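Lirkenon households asked to use less hot water

Residents of Lirkenon are asked to save hot water in their kitchens from Wednesday, while the old boiler station on Setier Street is under repair. The work will take 30 days and it concerns 646 flats in the lower part of town.

The housing company Flaka, which manages the buildings, has put a letter in every mailbox. It says the water will stay warm enough for washing dishes, but in the evening the pressure can be lower than people are used to.
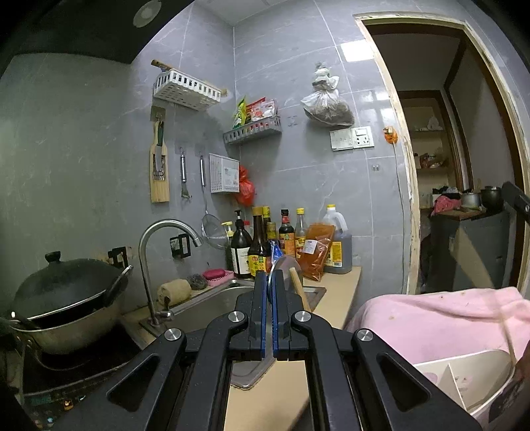 Jarmila Bednárik, who speaks for the company, said the first days will be the most difficult. "We know that families cook and wash up at the same hour," she said. "If some of them can do the dishes after 9 p.m., it will already help their neighbours."

Tenants who have no hot water for longer than 2 days can ask for a credit of $200 on their next rent. The forms are at the Flaka office in the Arango Centre, beside the pharmacy, and the office stays open until 6 p.m. during the repair.

The garbage room and the laundry in the same buildings will work as usual.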